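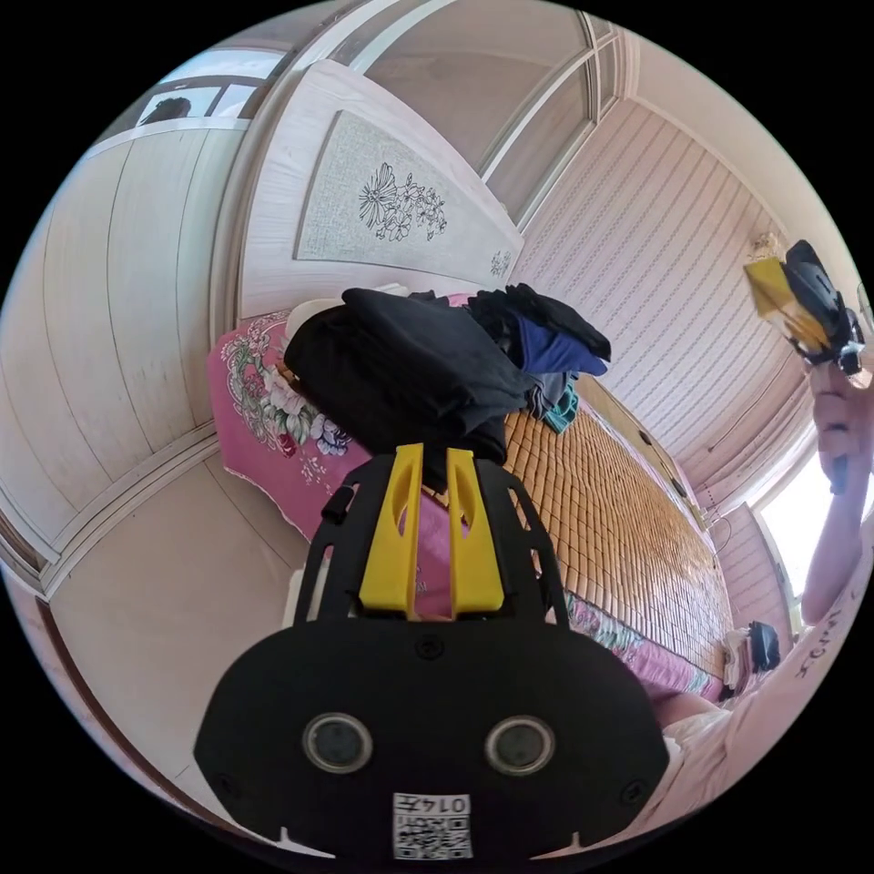

Figure 1. Laundry task, left-tool view at the start position. Fingers upright and parallel, garment pile ahead on the bed.

Lucie Hawthorne
21 May 2021

4. Recording a demonstration with the Oren hand tools

This section covers recording a two-handed demonstration in a furnished room. It assumes that both tools have been charged, paired and calibrated as described in Section 3. For demonstrations by remote control, go to Section 6.

4.1 Preparing the work area

1. Place the garments in a single pile on the bed. Leave them unfolded.
2. Leave blankets, mats and pillows where they normally lie. The Jindilum trainer expects household backgrounds to vary between sites.
3. Open the curtains or switch on the room light, and do not change the lighting until the session is closed.
4. Clear the floor on the side of the bed where you will stand.

NOTE: A bright window near the edge of the view is acceptable. If the fingertips look washed out in the preview, move to the other side of the bed.

4.2 Starting position

1. Take one tool in each hand. Check the number on the rear sticker of each tool against the session sheet.
2. Stand facing the pile with your elbows close to your body.
3. Open the fingers of both tools fully, then release the triggers to the rest position. A narrow gap should remain between the fingers.
4. Point the left tool at the pile. The right tool may be held higher, provided its fingers stay in view of the left camera.
5. Hold still for 2 seconds. The status light turns green.

CAUTION: Keep loose sleeves and cords away from the finger linkage. It closes with enough force to pinch skin.

4.3 Recording

1. Press the foot switch once.
2. Pick up one garment with the left tool. Use the right tool to find a free corner or hem.
3. Lay the garment flat on a clear part of the bed, fold it and set it aside.
4. Return both tools to the starting position and press the foot switch again.
5. Repeat until the pile is gone. Each garment is stored as a separate episode.

Move at a steady pace, slower than you would fold by hand. The arm at the Plisport site cannot follow fast wrist turns, and the trainer drops any episode that exceeds its speed limit -- usually during the second fold.

If you drop a garment, pick it up with the tool and continue. Recoveries are useful to the trainer. If you touch a garment with your bare hand, stop and mark the episode as void.

NOTE: A session holds up to 50 episodes. Episode 49 triggers a long tone so that you can finish and upload before the memory is full.

4.4 Tracking faults

Error 847 means that the left and right tracks no longer agree. Common causes are a covered lens and a tool held too close to the chest. Wipe both lenses, return to the starting position and repeat step 5 of Section 4.2. If the error comes back, recalibrate using the Panagiotou board supplied in the case.

Send fault logs to Gaétan Pelletier with the tool numbers and the session sheet attached.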